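Legend plate

A legend plate is a small flat marker fixed beside or around a control, indicator or terminal to state its function. The term is used mainly in electrical and control engineering. Related items include the nameplate, which identifies a whole machine or its maker, and the rating plate, which carries electrical data such as voltage and current. In older British usage the words "label" and "traffolyte" are often applied to all three, the second after a laminated material once widely used for the purpose.

Terminology

The wording carried by the plate is called the legend. A plate with no wording is a blank. Where one long plate serves a row of controls it is known as a strip, and a strip made up of separate pieces held in a common carrier is a segmented strip. The carrier itself may be a channel, a pair of rails or a shallow recess in the panel.

A distinction is made between functional legends, which name what a control acts on (PUMP, FAN, LAMP), and state legends, which name a position (ON, OFF, AUTO). Switches with more than one position usually need both. The functional legend is then placed above the switch and the state legends around it.

Materials

Engraved laminate is the most common material for indoor use. It consists of a thin surface layer over a core of a contrasting colour. A rotary cutter removes the surface layer along the line of each letter, so that the core shows through. The lettering cannot rub off, although it can fill with dirt.

Anodised aluminium is used where heat or solvents would attack plastics. The legend is printed into the open pores of the oxide layer, which is then sealed. Stainless steel plates are etched or stamped and may be filled with paint. Brass was usual on ships and in early power stations, and is still specified for restoration work. Its main drawback is that repeated polishing wears down the edges of the letters.

Printed polyester labels with an adhesive back are cheap and quick to replace. They are suited to temporary marking and to equipment that is likely to be altered. They tend to lift at the corners on textured paint.

Lettering

Legends are normally set in plain capitals without serifs. Strokes are of even width, partly for legibility and partly because an engraving cutter produces a line of constant width. Letter height is chosen from the reading distance. A working rule found in many workshop manuals divides the reading distance by 300 to give the smallest acceptable height in the same units, so that a panel read from 600 mm needs letters at least 2 mm high. Larger letters are used in poor light or where the operator wears a visor.

Pairs of characters that are easily confused, such as O and 0 or I and 1, are avoided in codes. Where they cannot be avoided, the zero is slashed.

Light letters on a dark ground and dark letters on a light ground are about equally legible under good lighting. Light on dark is often chosen for panels in dim rooms, as it reflects less. Red grounds are generally kept for warnings and emergency functions, and their use for ordinary legends is discouraged.

Abbreviation

Short words are preferred to abbreviations. Four or five letters will fit most plates at full height, and a set of words of equal length allows all the plates on a strip to be cut to one size. Where a longer term has to be shortened, the same short form should be used on the panel, in the drawings and in the operating manual. Mismatches between the three are a frequent finding in maintenance audits.

Edit Szekeres, in a handbook on panel layout written for the switchgear maker Lakatos, recommends that vowels be dropped before consonants (PRSS for "pressure") and that the final letter of the word be kept only if the shortened form would otherwise match another on the same panel. Zsolt Bíró took the opposite view, holding that cut-off forms such as PRES are read faster by new staff. Both systems remain in use, sometimes on the same site.

Arrangement

Plates may be placed above or below the controls they name. Placing them above keeps the legend visible while the control is being operated, and is the usual practice on upright panels. On desks and sloping consoles the choice depends on the angle of the face and the position of the operator.

The order of the legends normally follows either the sequence of operation or the physical layout of the plant. Alphabetical order is rarely used. Controls that sound an alarm or isolate the supply may be set apart from the rest by a gap or a blank plate.
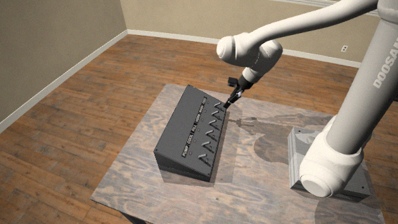 Wedge-shaped control box with a lengthwise strip of black label plates in light lettering. Computer rendering.

Fixing

Plates are attached by screws, rivets, adhesive or a retaining ring beneath the control. Screws allow replacement but need holes through the panel, which may affect its sealing against dust and water. Adhesive leaves the panel whole – provided that the surface is clean and flat when the plate is applied. Many specifications call for both methods on plates that carry safety information.

Segmented strips slide into their carrier from one end and are held by a stop. This makes alteration simple, but it also allows segments to be put back in the wrong order. The Dalari carrier avoids the fault by giving each segment a differently placed notch. It was adopted at the Nimirville waterworks, where the drawings list the carriers under part number 1002.

Inspection

Legends are checked during routine maintenance for damage, fading and agreement with the current drawings. A missing plate is treated as a defect even where the function of the control is well known to regular staff. Handwritten replacements are accepted only until an engraved plate can be fitted.

See also

Control panel
Engraving
Pilot light
Rating plate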